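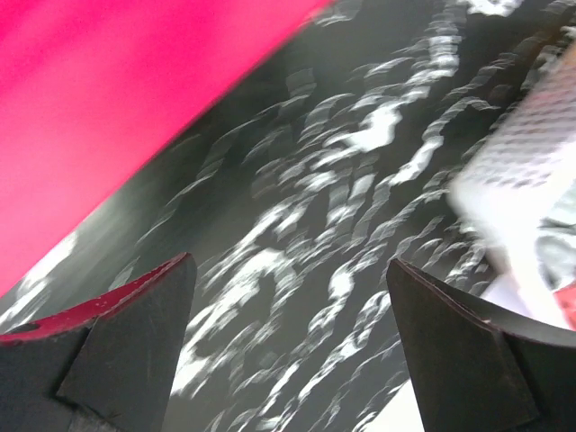

Brekix scores wrist-camera frames for motion blur before they go into training for a two-arm garment folding policy. The usual sharpness score, taken over the whole image, doesn't work well for us. The gripper fingers move with the camera, so they stay sharp down to the scratches and the chipped red strip while the tabletop behind them smears into streaks. A whole-image score gives that frame too much credit. We mask out the fingers and score what is left.

The mask is fixed per wrist and has to be redrawn if a camera mount is moved. Glare on the glossy table still raises the score in some frames. 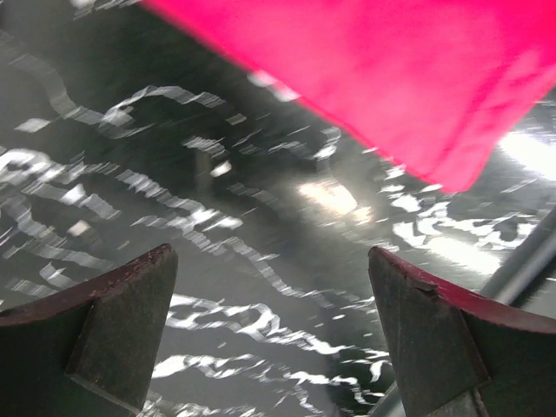 ## Contents

- `frames/`: 3,659 wrist frames, left and right
- `labels.csv`: hand labels, 1,063 of them marked "blurred"
- `masks/`: one finger mask per wrist

Labels are by Manee Saithong. Napaporn Wannasri checked the disputed ones.

## Result

At the default threshold the masked score finds 70% of the blurred frames. The whole-image score finds 37%.
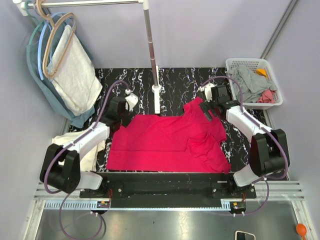
Dropping the flagged frames from training did not change folding success in our runs. Down-weighting them has not been tried. The threshold was tuned on the Endham rig only, so check it on your own frames first.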